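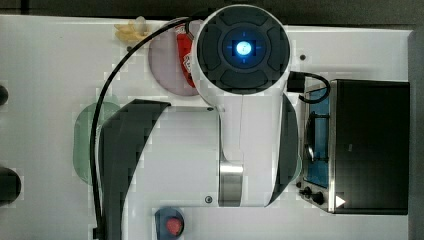 Figure 3. Worktop layout, seen from above: toaster oven to the right, round plate with squeeze bottle to the upper left.

4.2 Where things are put down

The worktop diaries gave us 1,084 entries from 66 households in Melstead and Fomcombe. Each entry recorded an object, the place where it had been put down, and what the person was doing at the time. In this section we look at the area beside small ovens, which came up in the diaries far more often than we had expected when the categories were drawn up. Figure 3 shows the arrangement we refer to below as the side layout. The oven stands at one end of the surface and the plate lies away from it, with the bottle on the plate.

We had first coded objects by the surface they touched. Under that rule a bottle on a plate was entered as belonging to the plate, and the plate as belonging to the worktop. Salinas and Ackah, who coded the first batch separately, found that they disagreed most over these stacked cases. A plate may be waiting for food, or it may be serving as a tray or a mat, and the diary entry does not always say which. The rule was changed so that both objects were coded to the worktop, with a second field for what lay underneath. The earlier entries were then coded again under the new rule.

Squeeze bottles caused a further difficulty. Most of our participants own at least one, and the diaries mention them standing upright, standing on their caps and lying down. The bottle in Figure 3 lies on its side, at an angle across the plate. Under our scheme this is a resting position, code R2, whatever the reason for it. We did not try to infer intention from position. Several participants told us in interview that they lay a bottle down when it is nearly empty, but others do it when the shelf above is too low, and one household in Fomcombe kept every sauce bottle flat in a drawer.

The oven itself sets limits on what can be placed near it. A drop-down door needs clear space in front, and participants learn how much. Entries made while the oven was in use put fewer objects in front of the door than entries made at other times, and this held for both towns. The sides are treated differently. Only a handful of households kept the side of the oven clear as a matter of habit, and most used it for whatever was needed next: tongs, a folded cloth, the plate for the finished food. The top was used least while cooking and most in the hours after, when it became a shelf for bread, post and keys.

Glass doors seem to matter here too. In Figure 3 the wire rack can be made out through the door. Participants with a door of this kind wrote more often of looking in from where they stood, and less often of opening the door to check. One wrote in her diary:

"I put the plate where I can see it and the toast at the same time. If I have to turn round I forget one of them."

Others described the same habit in interview without being asked about it. We therefore added a field for line of sight at the second coding, filled in only where the diary or the participant's sketch made it clear. Sketches varied a good deal in quality. Some were drawn to scale on squared paper, and some were a box with the word "oven" in it.

Plates were mentioned more than any other object apart from mugs. They were coded by shape and by size, and colour was noted where the participant gave it. We had not planned to use colour, but it proved helpful in telling one plate from another across the entries of a single household. A pale pink round plate, to take the kind shown in the figure, can be followed through a week of entries much more easily than one of a set of six white ones. Where plates could not be told apart, movements were counted for the set as a whole – a coarser measure, and one that hides any plate which simply stays put.

The distance between oven and plate was taken from the sketches where these were good enough. In the Melstead homes the median was 900 millimetres, measured from the nearest side of the oven to the centre of the plate. We give no figure for Fomcombe, where too many of the sketches lacked a scale. The longest worktop in the study was 3,000 millimetres and belonged to a household that used less than half of it, the rest being given over to seedlings from March onwards.

Two points should be kept in mind when reading these results. Participants wrote their entries soon after putting something down, so objects that had sat in one place for months were under-reported. Cifuentes made a return visit to nine of the homes in September and listed everything on the worktop. Many of the items on his lists, among them bread bins, knife blocks and most of the ovens, had never been entered in a diary at all. The second point concerns shared kitchens. Where two or more people kept the diary, the same bottle could be logged twice within a few minutes, and we removed these pairs by hand. Miranda checked the removals against the original pages, and a small number were put back.

Section 4.3 turns to the sink and draining board, where the same codes were applied with one change to the rule for stacked objects.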